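Brosville Workshop, Room 4
Notebook entry: October 28, 2021
Entered by: Chiyo Okabe

Purpose: to settle how cups are to be stored in the shared area before the November inventory. The present arrangement, in which cups are left on the shelf beside the sink, has been judged unsatisfactory. Shelf space is needed for the Dralia sample boxes.

The white wire basket was selected for trial. It is rectangular and open at the top, with mesh walls and a solid flat bottom panel. It was set lengthwise toward the back of the table, leaving the front clear for handling. The solid bottom is considered an advantage over the older rack, whose open base allowed small items to fall through. The inventory label, item 2198, is to be transferred from the old rack to the basket.

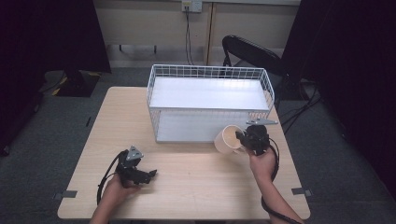 Cream-colored cup at the front rim of the basket, tipped on its side.

Placement of cups remains to be decided. Colleagues in the Kovács section prefer cups stored on their sides, all facing the same way. The written instruction currently posted in the room calls for cups to be stored upside down. Until the instruction is revised, either position is acceptable, but the two are not to be mixed in one basket.

Cups are not to be stacked above the rim. Spoons and lids go in the drawer marked Rornus and should not be placed with the cups.

Outstanding:
Measure the shelf opening; the drawing gives 66 cm and should be checked.
Request 2 additional baskets of the same pattern.
Replace the posted instruction once the position is agreed.
Old rack to be returned to stores. C.O.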